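Looking after the sorting cell at Drandinus

The green arch block is the one that keeps the Hestis cell busy, and its keeper is very fond of it. "It has that half-round notch, so the fingers have to agree about where they are," she told me.

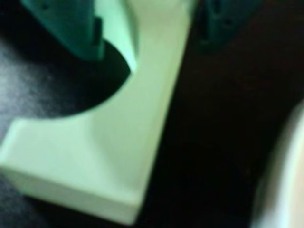

Fingers first

She checks the screws every 600 picks — more often in February, when the shop is cold. "I used to wait for trouble, bless me, and trouble always came!"

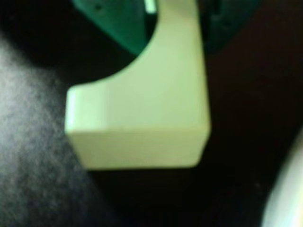

By Clidus Esteban, staff writer

Her setup is homely. Masking tape keeps the round base put, and she swears by it.

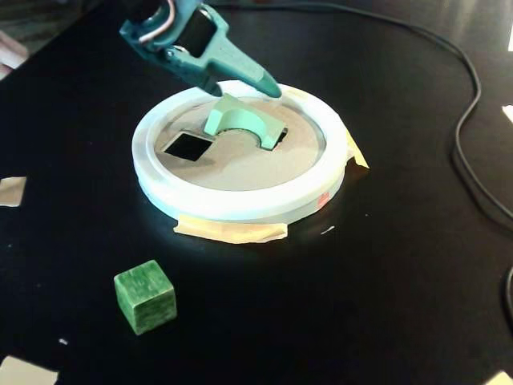 The arch block at its opening, with the gripper over the base.

A full check takes 30 minutes, and she likes to do it slowly, with the cables last of all.

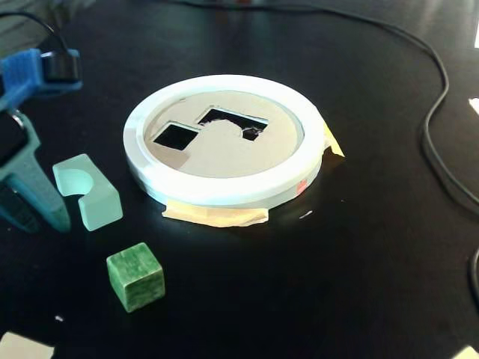
Another keeper, listening in, said he would do the cables first, and that a tired cable had cost him 4 days.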